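Copper Concentrate Treatment Charges and Smelter Margins
Project report, Commodity Markets course
Yung-ching Cheng and Cristian Salazar

1. Question

A copper mine that sells concentrate does not receive the full exchange price. The smelter deducts a treatment charge per dry metric ton of concentrate and a refining charge per pound of metal. When concentrate is plentiful the charges rise, and when it is short they fall. We asked how far the treatment charge can drop before a custom smelter loses money on each ton it processes, and which other revenues move that point.

2. Model

We built a spreadsheet for a single smelter, which we call Stornilgate, fed by two mines, Haslam and Ernard. Stornilgate processes 300 thousand tons of concentrate a year and owns no mine. Revenue comes from four lines: treatment charges, refining charges, free metal (copper recovered above the share the smelter pays for) and by-products, mainly sulfuric acid and precious metals. Costs are energy, labor, maintenance, freight and interest on working capital.

Haslam sells under an annual contract with charges fixed in March. Ernard sells at spot. The share of spot feed is the main variable, and we moved it up in steps of 20 percentage points, holding the copper price flat within each run.

3. Results

With all feed under contract, the margin stays positive in every run except the one with the lowest acid price. Each step toward spot feed lowers the margin in a tight concentrate market and raises it in a loose one, as expected. The less obvious result is the weight of free metal. At a high copper price it covers a large part of the lost treatment charge, so a smelter with good recovery keeps running at charges that would close a less efficient plant.

Acid behaves differently. It has to be moved whether or not the price is attractive, because storage is limited. In the runs with weak acid demand, freight turned this line negative.

4. Secondary feed

Flolgate, a third supplier added late in the project, delivers scrap in place of concentrate.

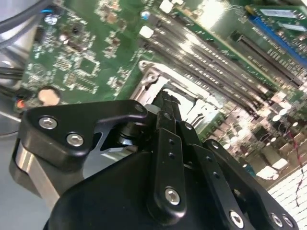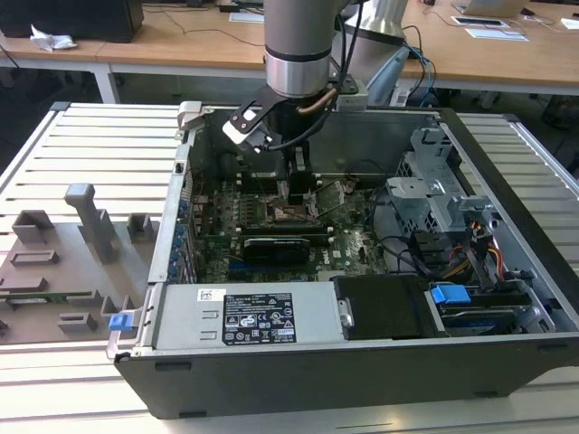 Scrap is not a single product, and the model needed separate grades for it. Clean wire and tube price close to refined metal and leave the smelter a thin spread. Electronic scrap has a lower copper content but carries gold, silver and palladium, and it is paid for by assay. A green motherboard of the kind found in a desktop computer falls in this second group, and its value depends on how it is sampled and on the refining terms for each metal. We gave Flolgate both grades and kept the split constant.

Replacing part of the spot feed with scrap narrowed the range of margins between tight and loose markets. Scrap supply does respond to the copper price – dealers hold stock when prices fall – and our model treats it as fixed. The benefit is therefore overstated in the low-price runs.

5. Limits

The model has no exchange rate, no tax and no shutdown cost. A real plant would run at a loss for a period to avoid stopping the furnace, so the break-even charge reported here is not a closure point. Payable terms for electronic scrap were set by us and applied equally to all lots. Yung-ching Cheng built the cost side and Cristian Salazar the price runs; the spreadsheet is attached with the input tab unlocked.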